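Raltura sells its street simulator to schools as a cheap way to test sidewalk delivery robots, and the brochure says a semester of outdoor trials can be replaced by 2000 simulated crossings. We had a trial license through May and doubted that claim from the start. 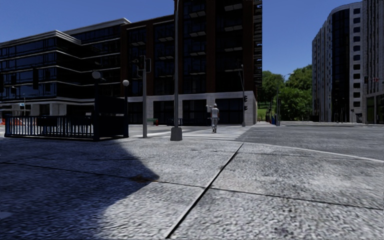
Figure 2. Street corner in the Raltura simulator, one pedestrian on the crosswalk.

The corner looks good. Pavement joints and the shadow edge are drawn well enough to be worth testing on. Pedestrian behavior is weaker. In 209 runs our planner stopped correctly in all but 13, a better score than it ever got outside, and we don't trust it. Walkers in our runs kept a steady pace and never changed their minds halfway across.

The license costs $70 a seat. We would use it for debugging and would not accept its pass rate as a safety result.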